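Firnesora Shared Workshop, Ulley
Course notes, unit 4: Setting up a tabletop grasping station
Prepared by Csenge Jakab. Revised 1/2/25.

4.1 Scope

This unit covers the physical layout of the station, the reach check and the first slow grasps. Controller wiring was dealt with in unit 3 and is not repeated. Members who missed unit 3 should read Elsie Lightfoot's sheet on the Drukumis driver board before coming to the bench.

4.2 Fixing the work area

The robot and the table have to return to the same relative position every session. Measure from the front edge of the table to the hip joint and write the figure in the log. On our station it is 476 mm. Anything over 11 mm out means the stored poses have to be taught again.

Mark positions with tape. Clear tape is tidy but throws a bright spot under the overhead lights, and the colour threshold will pick it up as an edge. Grey duct tape has the same fault to a lesser degree – rub it flat and check the preview before recording a pose.

4.3 Choice of test object

Start with a light, shallow object that has a raised rim. The rim gives the thumb something to close against, and a low object forces the wrist down close to the surface, where errors in table height show up early. Keep the other arm clear of the table edge.
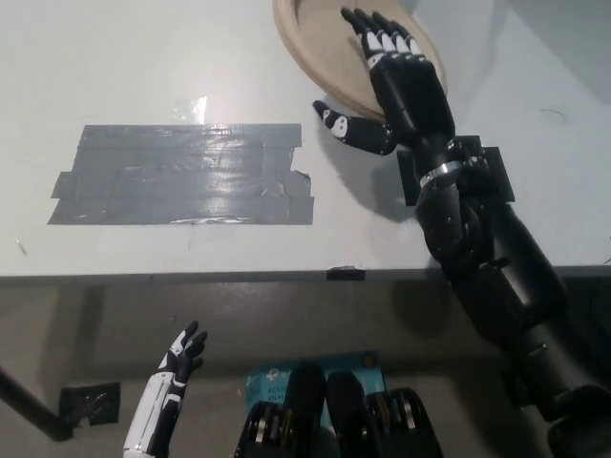
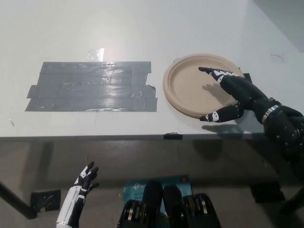 Right hand at the plate, left hand held below table height.

Why is the first grasp run at such a low speed?

At low speed the current limit has time to act before the fingers load the tabletop. The position loop runs at 100 Hz and the current reading is averaged over several cycles, so a fast approach can stall a finger motor before the limit trips.

4.4 Procedure

Set the speed to the lowest step. Bring the hand to the hover pose, up to 200 mm above the surface, and stop. Confirm that the thumb is open. Lower the wrist in small steps and pause after each one. Close the thumb first, then the fingers. Do not lift on the first run.

If a finger stalls, release from the software. Do not pull it back by hand – the tendon anchors are printed parts and the spares will not be ready until June.

4.5 Log entries

Record the table distance, the speed step, the finger currents at contact and the name of whoever held the stop button. Entries go in the Gallagher binder on the shelf by the door. Initial each page.

Reading for unit 5: the section on wrist calibration, including the worked table of offsets.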